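3.2 Shading behavior and reported glare

Blind position was logged in the Nirkel and Istov buildings from June onward, using the same three-level scale in both: fully open, partly lowered, fully lowered. Occupants returned 1,113 comfort forms, of which 795 were complete enough to match to a blind position at the time of the response. Forms with no desk number were dropped. Following Fiore's procedure, responses given within an hour of arrival were also left out of the glare analysis.

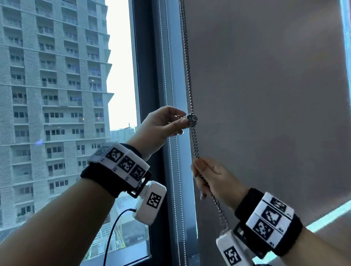

Glare complaints did not follow sky condition as closely as we had expected. On the west side of Nirkel, blinds lowered during the afternoon were often still down the next morning, when the facade was in shade and electric lighting was in use at nearly every desk. Occupants described the effort of adjustment as a reason for leaving blinds alone. All of the roller blinds in the sample are worked by hand with a beaded metal chain beside the shade, and a chain can tangle into a small knot of beads that has to be picked out with the fingers. We recorded this as "impaired control" and treated it separately from a broken blind. Desks with impaired control showed fewer position changes per week than other desks on the same facade, and their occupants were more likely to rate daylight as "too little" even in clear weather.

Seat distance from the window mattered less than seat orientation. People facing the glass lowered blinds earlier in the day and raised them later. In shared rooms, the person closest to the chain usually made the decision for everyone, and 626 of the matched forms came from shared rooms. Gentile Hall was excluded from this comparison because its blinds are motorized. The Balevstead annex was added late and is reported only in the appendix.

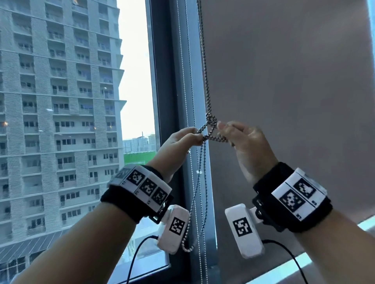

Figure 4. Bead chain of a gray roller blind at a tall window, with strands crossed between the hands.

A second limit concerns timing. Blind position was logged twice a day, so short adjustments between readings are missing from the record.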